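Sisto Bottle Return: Frequently Asked Questions

Which containers are accepted?
Glass bottles and jars up to 500 ml, in any color. Larger glass goes in the street bank at Ulgate. Drinking glasses, ovenware and window glass are not accepted at either point, as they melt at a different temperature from container glass.

Do labels have to come off?
Paper labels can stay on. Full plastic sleeves must be removed. Cut the sleeve from neck to base and peel it away in one piece.

Does green glass have to be kept separate?
Yes. Green goes in the left-hand bay, clear in the middle, brown on the right. Blue and black glass go with green. If a tint is hard to judge, hold the item against white paper in daylight. A pale item behind or inside tinted material will also show where the color is deepest, usually along the sides.
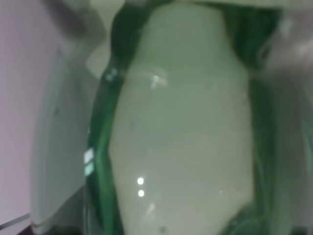

Answers compiled by Nermin Uçar | Checked by Muammer Tuncer | Last revised: July

What if there is something inside the bottle?
Empty it before drop-off. Paper, foam and plastic inserts all count as contents. A wooden skewer or a bent wire will bring out most soft items. If an insert will not pass through the neck, put the whole item in the reject crate. Do not break the glass to get it out.

How clean is clean enough?
One rinse in cold water. Dried oil or sauce needs a short soak first. Detergent is optional.

Caps and corks?
Remove both. Metal caps go in the tin beside the brown bay. Corks go to the Sarıgül counter. Plastic neck rings may stay on.

How much can I bring at one time?
One crate per visit, maximum. A standard Tendar crate holds 460 mm of bottle height with the lid off and 474 mm with the extension collar fitted. Bottles must not stand above the rim.

When are the bays emptied?
When the combined load reaches 3,000 bottles. A full bay is marked with a red card. Use the overflow crate for that color until the card is taken down.

Is there a deposit?
Only on bottles with the Sisto mark on the base. Hand these in at the counter before 5 p.m. Marked bottles placed in a bay cannot be credited afterward.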